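Refinishing Old Floors: A Talk With the Owner of Kirnatwood

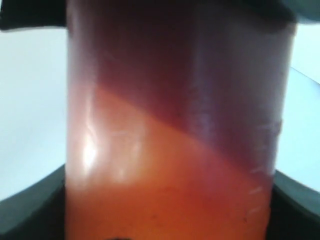
Maroon over orange in a clear cylinder.

Kirnatwood has been sanding and finishing floors in older houses for long enough that its owner can usually guess the decade of a house from the width of the boards. The shop runs with a crew of six and does most of its work in homes that are 85 years old or more. We met in the front office at seven in the morning, before the crew left for a job on Oprea Street.

The first thing most callers want to know is whether their floor can be saved. "I tell them I have to see it," the owner said. "On the phone every floor is oak and every floor is in good shape. Then I pull up a heat register and look at the edge of the board, and I know how much wood is left above the tongue."

That measurement decides the rest of the job. A solid floor that has been sanded two or three times before may have one more sanding in it. If it doesn't, Kirnatwood will clean the floor, scuff the old finish and put a fresh coat on top. "It won't take out the dog scratches that go down into the wood. It will make the room look cared for, and it costs a lot less. Some people are let down when they hear that, and then they see the price and feel better."

The Oprea Street job is a full sanding. The house has red oak downstairs and pine upstairs, and the two are being handled separately. Pine is soft, and it takes stain unevenly. "I try to talk people out of dark stain on pine. You get blotches. If they still want it, we do a sample in a closet and leave it for them to look at in daylight and again at night."

Samples come up often with this owner. The crew puts down 4 colors on every stained job, directly on the sanded floor, and the customer has to initial the one they want. The rule came out of a job in Prokadholm, where the color was picked from a printed card and the whole first floor had to be done over. "The card was fine. It was printed on paper, and the floor was maple. I paid for that one myself."

On finishes, the shop offers both oil-based and water-based. Oil gives a warmer color that deepens over the years and smells strong while it dries. Water-based finish stays clearer and lets people back into the room sooner. "I have oil in my own house. If you have a baby or a bird, go with the water-based."

The biggest job the shop has taken on was the old Grudater school building, with 3633 square feet of maple under glued-down carpet. The crew spent more time on the glue than on the sanding. Scraping was slow, and the sandpaper clogged every few minutes. "I bid that job wrong. I looked at the square footage and I didn't lift enough carpet. Now I lift a corner in every room, and if they won't let me do that, I don't give a number."

Asked what homeowners should do before a crew arrives, the owner kept it short. Take everything out of the room, including the curtains. Empty the closets. Find somewhere else for the cat — "they will walk on it, every time" — and don't run a fan across a wet coat.

After that, the advice is mostly about waiting. Socks are fine the next day with most water-based finishes. Furniture can come back in a few days, carried and set down on felt pads. Rugs should stay rolled up for a couple of weeks.

"The rugs are what people can't wait on," the owner said, picking up the keys to the van. "I get a call in January from somebody with a rectangle on the floor, and I already know."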